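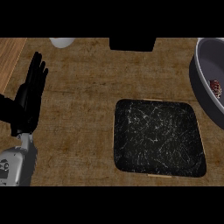
Can I use Terkis with a hand that has five fingers, or is it only for two-finger grippers?

Both are supported. The planner reads the hand from a model file, so the number of fingers is a setting and you do not buy a different license for it.

Terkis Grasp Planner 4
by Plornthorpe

Terkis is a software package for planning grasps and arm motion on a tabletop. It works in simulation first. You load your arm, your hand and the objects, and the planner proposes a hand pose, a finger closing sequence and a path for the arm. The simulated kitchen table with a stone slab and a gray baking dish is one of the scenes installed with the program. Dishes with a thick rim are a good test, because the fingers must reach over the edge and still leave space for the wrist.

What is in the package
Planner and scene editor
Object library with 1,609 models, with mass and friction values you can edit
Importer for URDF and MJCF files
Python interface, and a command line tool for batch runs
Kuusk viewer for playing back saved runs

Version 4 has a new collision checker. On our test computer in Nenbridge it plans a typical reach in roughly 600 milliseconds. Very crowded tables take longer – please try your own scene before you decide on a cycle time.

Requirements
Linux, 64-bit. 16 GB of memory. A graphics card is needed for rendering but not for planning.

Known limits
Soft objects are treated as rigid. Liquids are not simulated. Hands with coupled finger joints need a small extra file, described in the manual, chapter 4.

Price and license
Single seat: 2,427 EUR, with one year of updates. After the year the program continues to work, only the updates stop. University price on request.

Customers who bought version 3 after July can change to version 4 without payment. Write to us with your license number.

Page updated 2022-11-16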